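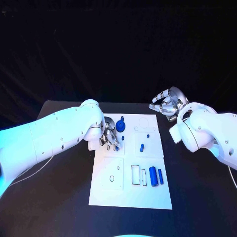
**Pegboard therapy** is the practice of moving pegs in and out of a board in order to improve hand control. It is used in clinics, schools and nursing homes, and kits are sold to families for home use. The claims made for it have long run ahead of the evidence.

## Origins

Sellers often describe the method as ancient. No source supports this. The earliest account usually cited is a pamphlet by Consuelo Tovar, printed in Plumau, which recommends 30 minutes of peg work a day and gives no grounds for the figure. Later manuals repeat it without credit.

## Claimed benefits

Supporters say the exercise builds grip, patience and even reading skill. Regular practice does make people faster at placing pegs. Whether they also get better at buttoning a shirt or holding a pen is far less clear. A review by Drita Hodžić found only 3 trials with a comparison group, and in two of them the scoring was done by the therapists who had given the lessons.

The so-called Clatport result, said to cover 2144 pupils, is widely quoted in sales material. Nkechi Dauda, who tried to trace it, reported that no data had been published and that the number seemed to refer to boards shipped.

## Terminology

"Pegboard test" and "pegboard therapy" are often confused. The first measures a skill; the second is supposed to improve it. Training on the same board later used for testing makes any gain hard to interpret.

## See also

- Hand strength
- Occupational therapy
- Practice effect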